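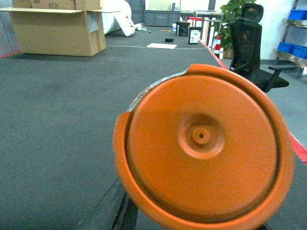 An orange lid at the packing area, with boxes on the table behind.

We use cookies to remember your settings and to count visits to this site. By carrying on reading you accept this. You can change your choice at any time. Manage cookies

Flulari to swap cardboard for returnable crates on household orders

12/8/24

Household goods supplier Flulari is to send more of its orders out in returnable plastic crates, under a plan that will cut the number of cardboard boxes used at its Toltmont packing site.

The change covers storage tubs, lids, kitchen containers and other small plastic items sold through independent shops. Orders for these have until now been packed mostly in cardboard, with the boxes flattened by the shop and put out with its own waste. Under the new arrangement the goods will travel in crates, which the driver will collect on the next delivery.

Flulari said it had bought 1,000 crates for the first stage. Of these, 816 are already in use and the rest are being held back as spares while the company finds out how many go missing or come back damaged.

A total of 95 shops have signed up so far. Most are on the two delivery routes closest to Toltmont, where vans call often enough for empty crates to be picked up without a special trip. Shops further out will stay on cardboard until at least October, when the company plans to look again at the longer routes.

Lids are the main reason for the change. Flulari sells tubs and lids separately as well as in sets, and a loose lid is an awkward thing to box. Round ones leave gaps at the corners, and a clear plastic part can be scratched if something heavier slides against it. The company said complaints about marked or cracked lids made up the largest share of its returns last year, although it did not give a figure.

Crates have stiff sides and can be stacked without pressing on what is inside. Packers will still put paper between items that are likely to rub, and small parts will go in bags so they do not end up loose at the bottom. 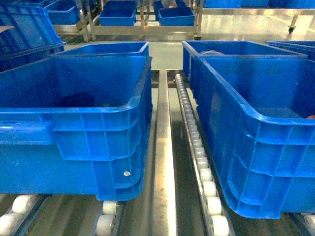

Crates are moved by hand on roller track, which saves lifting them between one stage of packing and the next. The plan does not need any new track to be laid. Staff will pack the heavier goods first, then the lids, and the delivery note goes in last so that the shop finds it on opening the crate.

Cardboard will not disappear from the site. Goods still arrive from manufacturers in cartons, and those in good condition will be used again for shops that have not joined the scheme. Orders sent by parcel carrier will also stay in boxes, as the carrier does not bring empties back. Flulari said it had no plans to ask customers at home to return any packaging.

Shops taking part pay no deposit. Each one has a crate allowance based on the size of its usual order, and will be asked to hand back its empties before more are sent. A shop that loses crates regularly may be moved back to cardboard. The company said it would prefer to do that than to start charging, at least in the first year.

Some shopkeepers had asked for a crate that folds flat, as storage space is short in smaller premises. Flulari tried a folding type but decided against it after the hinges began to work loose. Empty crates will have to be kept in a stockroom or yard until the van calls. Shops have been told they may use them for storage in the meantime, provided they are empty and clean on collection day.

Washing will be done by Moynihan, which already cleans trays for several bakeries in the area. Crates that come back with only dust in them will be wiped down at Toltmont and put straight back into use. Those with spills or sticky labels will go to Moynihan in batches. Shops are asked not to stick anything on the sides, and to write any notes on the paperwork instead.

The first crates went out on a trial run to a small group of shops in the spring. Two changes were made as a result. The weight limit for a full crate was lowered, after several shops said they were difficult to carry up steps, and lids are now packed on edge where there is room, so that a shop can check the sizes without emptying everything on to the floor.

A separate trial with Palodier, which supplies garden pots and saucers to many of the same shops, is being discussed. If it goes ahead, goods from both firms could share a van on one of the routes, with the empties collected together. No date has been set.

Shops that want to join should speak to their usual order desk. Those on the two current routes can be added from their next delivery. Others will be put on a waiting list and contacted after the October review.

Recent items

Toltmont road works to last a further fortnight
Palodier moves pot range to new supplier
Moynihan adds evening shift for tray washing
Small shops report steady trade in kitchen goods
Carton prices rise again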